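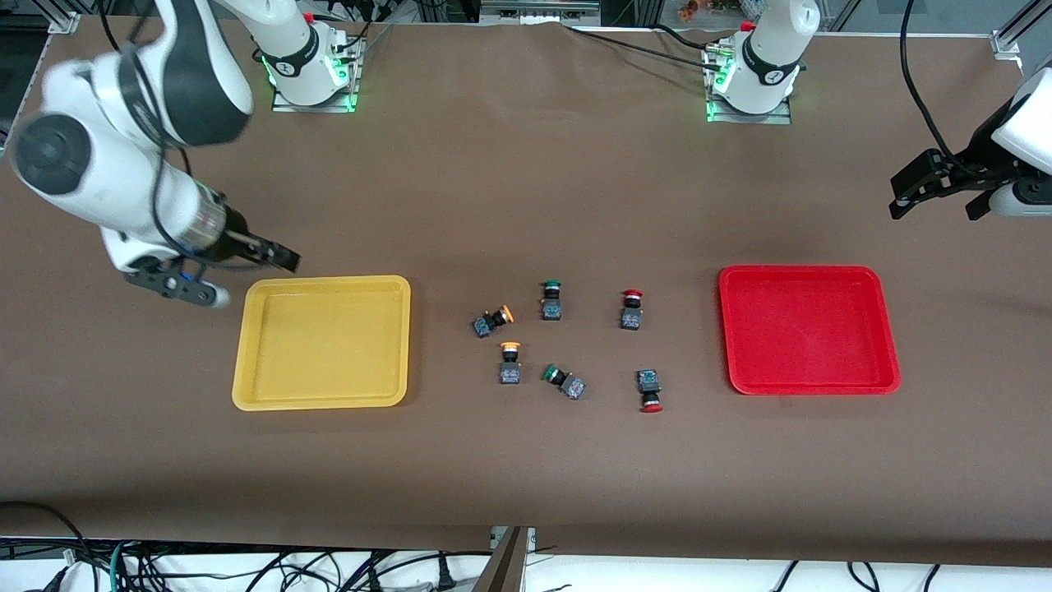 Fliltside - parts bin inventory for small workshops

README

Keeps track of what's in your drawers and bins. Plain text files, one per shelf, and a small script that reads them. No database, no login, no phone app. Started as a spreadsheet, got out of hand, now it's this.

Status: works for me. Used every day on my own bench. Version 4 changed the file layout, see Upgrading.

Getting started

Copy the folder anywhere. Make a folder inside it called shelves. One file per shelf, name it whatever you like. Run fliltside check and fix what it complains about. Then fliltside find plus a word.

File layout

One part per line. Fields split by a semicolon, in this order:
name; bin; quantity; reorder at; note

For instance:
M3 washer; C5; 200; 50; zinc, not the black ones
rocker switch; A4; 3; 5; order with the fuses

Bin can be anything without a space. Quantity has to be a whole number, or a question mark if you havent counted. Note can be blank but keep the last semicolon or check will yell at you.

Lines starting with # are skipped. Blank lines too.

Commands

check - reads every shelf, reports bad lines with file and line number
find - searches name and note, ignores upper/lower case
low - lists anything at or under its reorder number
move - changes the bin, asks first
labels - writes a page of bin labels to print, 5 across

Known problems

Two parts with the same name on differnt shelves both show up in find, but move only changes the first one. Use the bin as well for now.

Semicolons inside a note break the line. Use a comma.

labels cuts off names longer than 200 characters. Shorten the name, sorry.

Accented letters print wrong on some older label printers. Looking into it.

Upgrading from version 3

Reorder number used to come after the note. Run fliltside convert once, on a copy. It does not make a backup. Really, use a copy.

Plugins

Skusov - reads supplier order lists and adds the quantities. Separate download.
Fakir - was going to be barcode support. Half done, leave it off.

Thanks

Akua Issahaku wrote the whole labels command and found most of the bugs in convert.

License

Do what you want with it, keep the names in. No warranty.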